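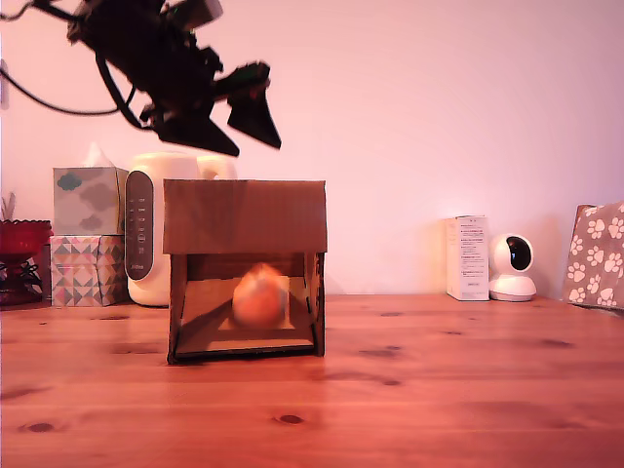
Yee-man thinks the rye starter is being fed too late in the day, and that the sour smell in the October loaves comes from there and has nothing to do with the flour. She wants the feed moved to 4 in the afternoon before we change anything else. Fine by me. Po-yen disagrees and would sooner drop the old Lam flour altogether.

Bench notes, October, morning

Batch A: 400 g Jomholm whole rye, same weight of water, 11 g salt. Mixed by hand, no rest. Dough stiff at first, slacker after an hour. Left in the steel bowl with a plate on top.

Batch B: same weights, Lam flour. Took up less water than A and stayed sticky on the scraper. I added nothing to correct it, so the two can be compared.

Both shaped at the same time and put in the long tins. The proofing cupboard thermometer still reads high against the Stirier probe, so go by the probe. Ho-yin has the spare battery.

A came over the rim of the tin after 6 hours. B was well short of it and had small holes across the top. Baked them together anyway. Should have given B longer, but Umut needed the oven for his malt trays.

Crust on A good, slightly pale on the side nearest the door. B split along one edge. Not cut yet, rye needs to sit until tomorrow.

Fung-ping asked for the old crumb sheets. They are in the blue binder, behind the wheat pages. Some have the water weights crossed out and written over, and the later number is the right one.
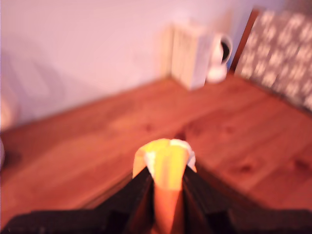

To do

Feed starter at 4, write the time on the lid.
Cut A and B, weigh a slice of each, note smell before tasting.
Repeat B with a longer proof, same tin.
Order more Jomholm. One bag left, already open.
Ask Umut when the malt trays are finished.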